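Notes from the Plinddale Repair Night

Hello again, and thank you to everyone who wrote in after the last issue! So many of you wanted to talk about toasters that I've had to start a folder. This month, though, I want to talk about screws. Small ones, the kind that roll under the fridge.

I came home from our last repair night with 11 of them in my coat pocket and no memory of where any had come from. Mizanur Cassim, who has been fixing sewing machines since before I could drive, looked at me with real pity. He uses an old muffin tin. Every stage of the job gets its own cup, and when he puts the machine back together he just works backward through the cups. I've been doing it his way for a month now and I'm a changed woman — I even got my aunt's Mondal hand mixer back in one piece, with nothing left over!

My other bit of advice is to buy a decent set of hex keys. The free ones that come with bookshelves are made of something like cheese, and once you've rounded out a socket you'll be at it all evening with a rubber band and bad language. 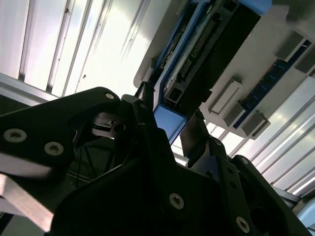
Saturday at the library

We're back in the downstairs room on Saturday from 2 until everybody gets hungry. Bring your lamp, your radio, your kid's scooter. Please don't bring microwaves (we had this talk in September). If you have a Dronen vacuum, come early, as those take forever to open and there's always a clip hiding somewhere silly.

The tool shelf fund is at 330 dollars, which gets us the good soldering station and maybe a second magnifier lamp. I'd also love 4 more folding chairs, if any are sitting in your garage. Sestar Hardware has offered us a jar of odd bolts for free, and I said yes before they'd finished the sentence.

And do label your parts, even if you're sure you'll remember. I was sure too!

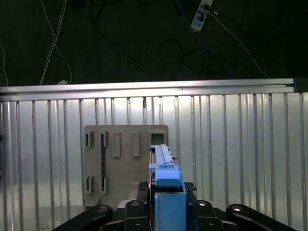
A long light blue part, held in front of the board.

Reply to this email if you need a ride on Saturday. I have room for two, plus one medium-sized appliance.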